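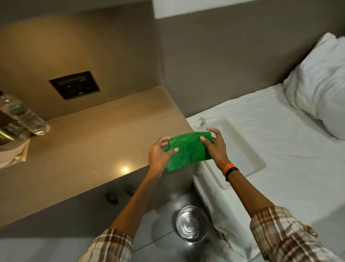
Wednesday, 4.10 pm, Donoteo project

Cloth folding day for the student team, colour me surprised that it went past four. We got 67 clips in before the card filled up, and I've binned 7 where the hands wander too low and you only get forearms. The rest look pretty decent on a quick skim!

Green microfibre is the keeper. It stands out beautifully against the white sheet and the pale desk top, and Arthur (the labelling script, still grumpy about folder names) picked up its corners way more often than it did with the grey one. Not so good - the ceiling light bouncing off the desk. Arthur called that bright spot an object in 13 clips, so I'm going to try masking it before we touch the lamp settings.

Still arguing about where a fold starts. Skisteck's sheet says first contact, I reckon it should be when both hands have a grip, otherwise the policy learns a lot of fiddling about. I've labelled 2 clips both ways so we can compare at Udarness club night.

To do: empty the card, rename the folders, find the spare charger.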